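Hand-held gripper demonstrators wanted – Ulanby sorting project

Paid, part-time, no experience needed. Start in August.

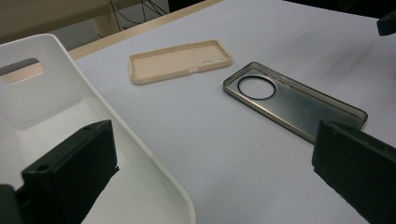 We're teaching a robot arm to tidy up small everyday items, and it learns by copying people. So we need people! You'll hold a gripper tool with a camera on it, squeeze the handle to pick up things like phone cases, and put them in a tray. Then you mix everything up and do it again, a little differently each time. Every run gets saved as one example for the learning system, and we want a lot of them from a lot of different hands.

We have 19 places open at our Nekthorpe site. Left-handers, please apply – nearly all our runs so far come from right-handed people and we'd love to fix that. Slow and careful is fine. Fumbles are fine too. If you drop a case, pick it up and carry on, and mark the run on the sheet so Ekua Kyei can look at it later (she's keen on the messy ones, they teach us plenty).

What a shift looks like
Shifts are 2 hours with a break in the middle, mornings from 9:30 or afternoons from 1:30. Most people get through 58 to 63 runs once they've settled in, but there's no quota and you're paid by the hour. Your first shift is training with Fiifi Akpalu, also paid.

You should be
18 or over
Able to stand at a table and hold a light tool for 20 minutes at a stretch
Happy doing the same small job many times over, with music on if you like
Able to come in for at least four shifts

The camera points at the table and your work. Please take off rings and watches before you start; there are lockers by the door.

To apply, write to Mercedes Londoño at the Ulanby front desk with your name, which hand you use and the times that suit you. A few lines is plenty, no résumé. She answers everyone, usually within a couple of days, and you're welcome to drop by and try the gripper before you decide.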